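What the Grippers Are Doing to Our Lunch Break

I've been packing fruit at Grundier for 18 years, so when people ask me whether robots are coming for my job, I have opinions. Lots of them! Usha Thevar, who runs our floor, says I should write them down and stop holding up the line. So this is me writing them down.

For anyone who missed it, the company took on an automation project last November called Groltlow (don't ask me where they get the names). The idea is that a robot arm will pick up apples and set them down without bruising them. But first somebody has to teach it, and that somebody is us. We take turns away from the packing line, 3 of us at a time, and handle fruit with these hand-held grippers while the cameras on them record everything. Then we do it again. Then we do it 100 more times.

I thought I'd hate it. Picking up an apple is something my hands have known how to do forever, and suddenly I was a beginner, squeezing a handle and watching a plastic nose close in on the thing. My first shift I wanted to throw the gripper across the room. But you do get a feel for it, and then you start noticing stuff about your own work that you never had words for, like how you come at a small apple differently from a big one, or how much you lean on your wrist.

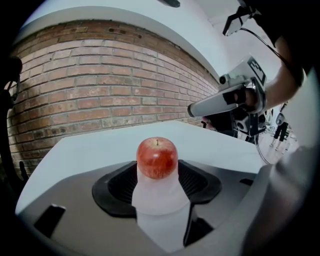
Muthu Kaimal thinks I'm being too sweet about all this. What he told me was that we're giving away the one thing the company couldn't buy from a catalog, and that once they have it on a hard drive they won't need to be polite to us anymore. He'd like to see it paid as training work, at a trainer's rate, and he'd like it in writing.

You know what? I think he's right about the money. We get our regular hourly wage for teaching a machine, and if a person came in to be taught by me, I'd get the trainer bump. Why is it different when the student has a power cord?

Where I part ways with him is the gloom. Drandholm, up the road, put in an automatic sorter a while back, and the folks I know over there mostly talk about their shoulders feeling better. They also talk about how quiet it's gotten, and that part does bother me. We pack 220 crates on a good shift here and we gab through every one of them (ask me about my sister's wedding, the whole line knows). With a gripper in your hand and the recording on, you hush up and concentrate. Even lunch has gotten quieter, with people going on break one by one when their turn ends.

So my ask to management is pretty small. Pay the trainer rate, and put our breaks back together. I'll keep teaching the robot about apples, and I'll even start on pears if they want.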